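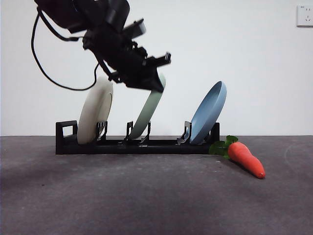
Plate drops on the Chauke arm: frequently asked questions

This page is for anyone who shares the Brulness workshop and has heard a crash. It covers the fault in the plate-unloading job on the Chauke arm, what we know about it, and what you should and shouldn't do until it is fixed. It replaces the notice taped to the door, which had acquired drawings.

What went wrong?

The arm let go of plates it should have been holding. The job is simple enough on paper: reach down to the rack, take a plate by its top rim, lift it clear, carry it over to the stack and put it down. In a run of 640 lifts, the arm dropped 21 plates. Most of them fell straight back into the rack or onto the mat. The rest were more adventurous.

Was anybody hurt?

No. One plate left the bench and reached the floor on the far side of the marked line, where somebody might well have been standing. We count that one as a safety matter and have written it up as such. The others are filed as faults, and as noise.

Is it always the same plate?

No, though the green one has had the hardest life. When it sits in the middle slot it leans more steeply than the cream one to its left, so the jaws meet a narrow oval and not a nice open face. The arm comes in from the upper left, the lower jaw reaches the top rim, and there isn't much rim to argue with. The cream and the light blue plates have both been dropped as well, so please stop calling it the green plate problem.

So what is the cause?

There are two, and they took turns hiding behind each other.

The first is the grip check. The software looks at how far the jaws have closed and decides whether there is something between them. The limit was set too generously, so a jaw resting on top of a rim passed as a jaw gripping a rim. The arm then lifted with great confidence and very little plate.

The second is the cable. It hangs in a long loop beside the arm and comes back up near the wrist. At full reach the loop pulls on the connector, and for a moment the force reading from the wrist goes flat. The Esenier controller treated a flat reading as good news. It should have treated it as no news, and stopped.

Why did it pass its tests, then?

We tested it with one type of plate, set upright, with the cable freshly clipped. It did very well. We would happily have bought it.

Did the emergency stop work?

It did what it was built to do, which was cut power to the arm. Unfortunately the jaws on this gripper open when they lose power. Anyone who pressed the button to save a plate therefore finished it off. This is now on a label beside the button.

Should I still press it?

Yes. Press it whenever you think you should, and let the plate go. Plates come out of a budget. Fingers don't.

Can I catch a plate if I see one slipping?

No. The arm doesn't know you are there, and it may carry on with the lift while your hand is in the way. Stay behind the line. This applies to people with quick reflexes too, who have been the main offenders.

What has been changed so far?

The grip limit has been tightened, so the arm now refuses doubtful lifts. It refuses quite a lot of them. After closing on a plate it raises it by 10 millimetres, waits, and checks the reading again before going any further. A flat reading stops the job at once and keeps the jaws closed. The arm also moves more slowly between the rack and the stack, which people have described to us as soothing and also as unbearable.

What hasn't been changed?

The cable. A longer one with a proper strain clip is on order from Trestness. The gripper still opens on power loss, and curing that means a different set of jaws, with a spring to hold them shut. We have asked for those too.

May I run the job in the meantime?

If you have been signed off on the arm, yes, with these conditions:

Load no more than three plates, and leave the dividers where they are.
Check the cable loop before each run. It must not catch on anything as the arm comes down.
Keep everyone behind the line until the arm is back at its rest position and the lamp has gone out.
Stop after the first dropped plate. Don't run it again to see whether it does the same thing. It will.

What is the carrot for?

It is a toy, and it belongs to the sorting job. If it is lying on the tabletop at the end of the rack, leave it alone during a plate run. It isn't in the arm's path there. Putting it in the rack to see what happens has been tried, and the result is fault number 7 in the log.

The arm has frozen with a plate in its jaws. What now?

Don't switch it off at the wall, for the reason given above. Put the folded towel underneath first, from the side, with the arm paused and the pause lamp lit. Then choose "release" on the panel. If the panel doesn't respond, leave the arm paused, leave the towel where it is, and fetch someone from the bench team. Please don't wiggle the wrist. Two people have now reported that wiggling the wrist fixes it, and what it does is bring the bad connection back for long enough to start the next move.

How do I report a drop?

Use the fault sheet by the door. We need the colour of the plate, its slot, what the arm was doing at the time, and where the plate ended up. "Everywhere" is an acceptable answer to the last one if true. Save the run log before you restart, as restarting wipes it. We have asked Esenier whether this is a feature.

Who sweeps up?

Whoever pressed start. Pause the arm first, wait for the lamp, and use the brush. Small chips get under the rack and stop it sitting flat, and a rack that rocks is a fresh fault we would prefer not to investigate.

When will it be back to normal?

When the new cable and jaws are fitted and the arm has done another full run of 640 lifts with no drops, using a mix of plates at different leans. The parts are promised for January. The parts were also promised for November, so the fault sheets will stay by the door.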